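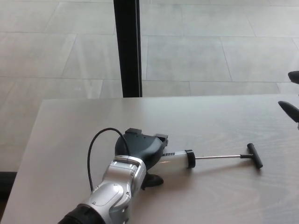

Figure 2. Robot arm and gripper with a plastic syringe-style hand pump, gray wooden tabletop.

4.2 Does winning the toss matter?

Captains in the Zirnance League talk as if the toss settles the match. We doubt it. The claim rests mostly on the Mikance scorebook archive, which covers 500 matches of 20 overs a side, and on a handful of finals that people remember well.

The archive has problems. In 154 of the matches the toss winner was never recorded, and these gaps are not spread evenly. Most come from Gronar, where scorers filled in the sheet after play and often left the top line blank. If a scorer is more likely to note the toss when it seems to explain the result, the remaining matches will overstate its value. We found no way to test for this, and earlier work on the league does not mention it.

Pitch reports are a second weak point. Merrick is usually described as a ground where the side batting second has the better of it, especially in April — yet the label comes from the same captains whose decisions we want to judge. A strong team that chooses to chase will win often, and the ground gets the credit.

We therefore dropped every match without a recorded toss and compared teams only with themselves, over 2 seasons. What is left is a small edge that disappears when either finalist is removed. We would not advise anyone to pick a side on the strength of it.

Comments (3)

Fair, but dew at Merrick is real. Try gripping the ball there after 8 p.m.

Were rain-shortened games left in? I can't find it in the methods section.

I scored at Gronar for years and the top line was blank because the sheets arrived late. No plot.

Contact | Copyright Merrick Sports Papers | Back to top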